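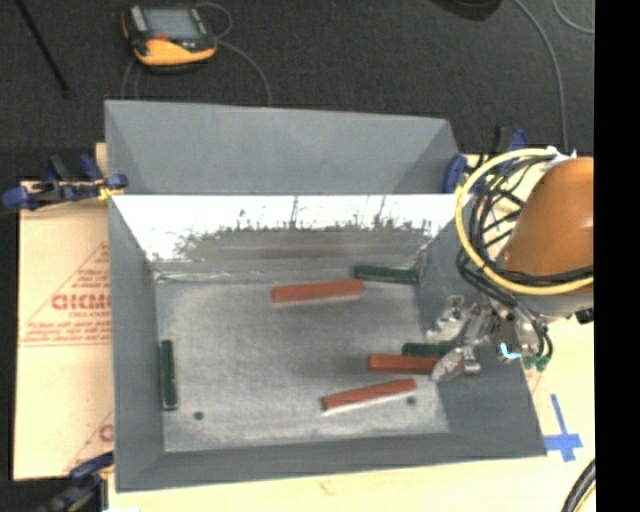 I started giving things away in March and I'm still at it, so I suppose it's time to write some of it down.

The rule I set was 200 items out of the apartment before the end of the year. A pair of shoes is one item. A box of screws is also one item, which felt like cheating until I saw how long I could spend deciding about a box of screws. As of this morning, 13 November 2024, I have 69 to go.

The kitchen went fastest. I had three graters and I use one. I had a bread machine that I last plugged in two apartments ago. It went to a family on Flaker Street who came for it the same evening and also took the flour I had bought to go with it. I haven't missed any of it except the small blue colander, and I bought another one at the Aver thrift store for less than a dollar. I added it back to the list, so that one cost me a point.

Clothes were slower. The usual advice is to get rid of anything you haven't worn in a year, but I have a wool coat I wear on the coldest week and some winters that week doesn't come. I kept the coat. I let go of 20 shirts, most of them from a job with a dress code I haven't had to follow in a long time. The Dresen church takes clothing in the mornings only and they want it washed, folded, and in clear bags. I did not know about the clear bags. I drove home and came back the next day.

Paper was the worst. I had tax returns in one folder, warranties for things I no longer own in another, and a third folder that just said IMPORTANT and held mostly takeout menus. It took me two full evenings to sort, and all of it together came to 6 items by my own rules. If I did this again I would count paper by the pound.

A few things I would do differently. I'd start with the hall closet, since it's where everything else ends up while you're deciding. I'd stop listing things online for five dollars. I answered messages for a week about a desk lamp and in the end the person didn't show up, so I set it on the curb and it was gone by dinner. And I would take the books straight to Ramanauskas, the used bookstore past the post office, without sitting down to reread any of them. I lost a whole afternoon to a paperback mystery I had already read twice.

The apartment doesn't look very different, to be fair. The closets close. I can see the back wall of the pantry. The spare room has a floor again and I've moved the ironing board in there, so now I iron in front of the window — a small thing, but I like it.

What's left is mostly the storage unit downstairs. There's a tent, a set of snow tires for a car I sold, and several boxes I taped shut when I moved in and never labeled. I plan to open one each evening after work until they're done. The tires are already spoken for.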